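Speaker notes, Mistow evening, February 2019. Twenty minutes plus questions. Keep the water bottle off the laptop this time.

## 1. Hello and who I am

- Say hi, thank Riku Oda for the slot and for sorting the adaptor.
- I'm Akash Grewal, I look after hand control at Windero. There are seven of us on the two-armed robot and I'm the one who gets rung up when a hand does something daft.
- Tonight is one fault, start to finish. I like fault talks best when I'm in the audience, so you're getting one!
- Quick show of hands: who's had a gripper let go of something it was supposed to hold? (Wait. It'll be most of the room.) And who's had one that wouldn't let go? That second lot, you're my people.

## 2. The job

- We were asked to get the robot tidying a bed: crumbs, fluff, bits of thread. Dustpan in the left hand, brush in the right, sweep towards the pan, lift, tip out.
- Sounds dull and I promise it isn't. A mattress gives when you press on it, and the quilting means the pan lip is never sitting on anything flat. Push too hard and the pan digs in, go too light and the crumbs go under it.
- The software was split down the middle. Krešimir Popescu wrote the arm motion, I wrote the fingers, and we met at a little message format we'd agreed over lunch. Remember that lunch, it comes back.
- Next two slides, leave them up for a bit and let people look. Mention that both hands have to be right before the sweep is allowed to begin.

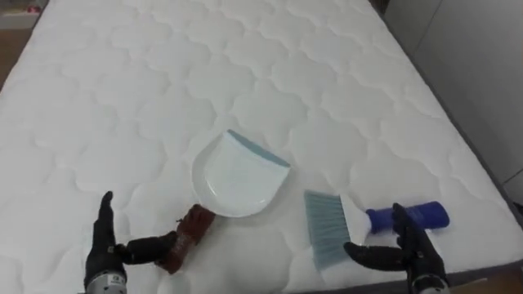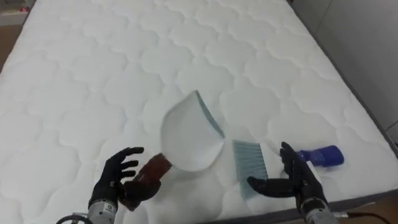
## 3. What went wrong

- So, the bad afternoon. Ravindra Malhotra was running the tests and I was at my desk with headphones on, feeling pleased with myself.
- Run 27 of the day. The left hand has the pan, the right hand has the brush, and the arm starts its sweep. Ravindra sees the brush twisting in the fingers and hits the soft stop on the tablet.
- The arms stopped, lovely, just as they should. The right hand carried on closing. It kept squeezing for nine seconds after the stop, until he went for the big red button and cut the power.
- Damage: one finger tendon stretched, one brush handle cracked, Ravindra a bit pale. No one was hurt. SAY THIS CLEARLY, last time somebody came up afterwards quite worried about him.
- Pause here. The bit that bothers me is that he'd started to reach in for the brush. Arms still, robot looks stopped, so you reach in, don't you? I would have. He'd got as far as leaning over the bed when he heard the motor whining.

## 4. Finding it

- We guessed wrong first, naturally. I blamed the tablet, Krešimir blamed the wifi, and we lost a whole morning swapping routers.
- Dinesh Pathak got us out of it by reading the logs properly (he prints them, with a ruler, I used to laugh). The stop message had reached both hands. The left hand obeyed it and the right hand ignored it.
- The difference was the slip check. When the right hand thinks the brush is slipping it goes into a little loop that tightens the grip bit by bit, and inside that loop it wasn't reading new messages. The left hand hadn't felt a slip, so it was listening as normal.
- And that's the lunch. We'd agreed that "stop" meant "stop moving the arm", and that a hand in the middle of a grip could finish what it was doing, so it wouldn't drop things. I wrote that down myself! It's in my handwriting! (Show the notebook page if there's time.)
- The force limit should have caught it too. I'd set it for a hard handle, and once the brush had twisted the fingers were pushing on it at an angle, so the reading stayed low while the tendon took the load.

## 5. What we changed

- Stop now goes to the hand controllers on its own line, and they check it inside every loop, slip check included.
- On a stop the fingers hold where they are. They don't tighten and they don't open. We argued for two days over this one, and if you're lifting anything heavy or sharp you may well land somewhere else.
- Grip tightening has a time limit as well as a force limit.
- There's a lamp on the stand wired to the hand motors themselves. If it's lit, you keep your hands out, whatever the arms are doing.
- We then stopped the robot on purpose 115 times, at all sorts of moments, most of them in the middle of a slip. The hands stopped every time. Ravindra did the first few with the red button under his palm and I don't blame him.

## 6. Still not sorted

- The brush still twists. A rounded handle in those fingers on a soft bed is hard, and I haven't got a good answer. Ask the room, I mean it.
- Slip check fires too often when the bristles catch in the stitching. Krešimir wants to slow the sweep down, I want to change the check, and we're both a bit stubborn.
- If someone asks whether the code is public: the stop part will be, once I've cleaned up the comments.

Questions. Riku has the roving mic. If it goes quiet, ask who else has agreed a safety rule over a sandwich.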